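Desetti to drop paper tags on cookware line as recycling trial widens

By staff writer
March, 7:40 a.m.

Housewares maker Desetti will stop attaching paper hang tags to its entry-level kitchen line this spring and will put product details on the items themselves, the company said in a notice to retailers.

The change covers 132 products, most of them priced under $40, including cutting boards, colanders, trivets, measuring cups and storage lids. Each will carry its care instructions and a short material code as raised lettering. Barcodes will move to shelf strips or to a small sticker on the underside.

Desetti said the move follows a trial at 14 stores in the Hosteo chain, where shoppers were asked to bring worn-out plastic kitchen goods back to a bin near the registers. Staff sorting the returns found that many pieces could not be identified. Tags had been thrown away on the day of purchase, and printed codes had worn off in the dishwasher.

Without a code, most of those pieces went to the landfill. Sorting centers that accept rigid plastics from households generally need to know what a piece is made of before they will take it, and mixed loads are often turned away at the gate.

Under the new system, the lettering is part of the mold. It is the same color as the rest of the item and does not use ink, which the company said makes the finished product easier to grind and reuse. Pieces with a handle or hanging loop will have the lettering there where there is room for it. Flat items will have it on the back.
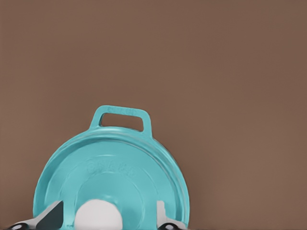 Bagheri, which runs a group of independent kitchen stores, said it supports the plan but is worried about how easy the lettering will be to read. Customers already ask staff to make out care symbols for them, it said, and raised letters in a single color can disappear under store lighting. The group has asked for a larger type size and for a printed card to be kept at the shelf through at least the first season.

Desetti said it had tested 4 letter heights before choosing one, and that the second largest was the biggest that would fit on its smaller items. It has agreed to supply shelf cards to any store that asks for them. The cards will list the material, the highest safe temperature and whether the item can go on the bottom rack of a dishwasher.

Prices will not change when the new stock arrives, according to the notice. New molds are expensive, and the company said it would spread the cost over several years — it did not give a total. Some older molds will be recut and kept in use. Others have reached the end of their working life and were due for replacement in any case.

Most of the line is made at the company's plant in Draltevora, where one production area will be closed for part of the month while the tooling is switched. The company said no jobs would be lost and that workers in that area would be moved to packing until it reopens. Orders placed before the closing will be filled from stock in the warehouse.

Stores may continue to sell tagged items until they run out. Desetti is not asking for unsold stock to be sent back, and it said tagged and untagged pieces can be displayed together. Gift sets will keep their cardboard sleeves for now, as will glass items and anything with a blade.

Hosteo plans to keep its return bins in place and to add them at more stores later in the year. The bins take plastic kitchen goods from any maker, as long as they are clean and have no metal or rubber parts attached. Nonstick pans, electrical items and food wrap are not accepted. The chain does not give store credit for returns.

Shoppers with older pieces that have no code can still drop them off. Those will be set aside and checked by hand at the sorting center, though the chain said it could not promise they would all be recycled.

The first items with raised lettering are expected in stores in May.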